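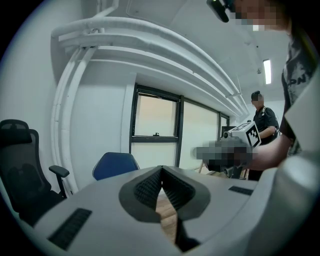
Craig Hepburn: I'd leave the sander alone until you've tried cleaning it properly. Light brown floors show every grey patch where people walk, and half the time it's old polish with dirt stuck in it.

polly_t
Agree with Craig. What has been used on it up to now?

Haris Ivanov
Supermarket floor cleaner, the shiny sort, for at least 4 years. Before that I don't know, it was like that when we took the room on. I was quoted 199 a day for the sander plus sheets, so I'd be happy to skip it.

gapfiller
You'll be sanding it in the end. Might as well do it once and get it over with.

Craig Hepburn
Depends what it is. If it's engineered board there may only be a couple of sandings in it, and the last people could have used one up. Haris, can you get a look at the edge of a board? Under a door bar is usually easiest.

Haris Ivanov
Will do. Does it matter if it's oil or lacquer?

polly_t
Yes. Put a drop of water on it somewhere out of the way and leave it for 20 minutes. If it goes dark it's likely oil, or lacquer that has worn through. If it just sits there the lacquer is probably still sound. Try a worn bit and a good bit.

gapfiller
Water test is no use with four years of shiny stuff on top. It will bead on that.

polly_t
Fair point. Strip a small patch first then.

Haris Ivanov
8 Jun 2022
Did a patch behind the door with Zerau remover and a white pad. The cloth came up brown and the wood is a good shade lighter. Water sat on it and didn't soak in. Haven't had the door bar up yet, one of the screws is chewed.

Craig Hepburn
Sounds like lacquer then. Do the rest in strips, rinse twice, and don't flood it. Let it dry overnight before you decide anything.

gapfiller
And when it scratches again next winter you'll be hiring the sander. I used Bimwood hard oil on mine after sanding and wouldn't go back.

polly_t
Oil won't go over lacquer though, so he'd have to sand right back for that.

Haris Ivanov
Going with the cleaning. Is one litre enough for almost 20 square metres?

Craig Hepburn
Check the dilution on the bottle. I'd get two and take one back if you don't open it.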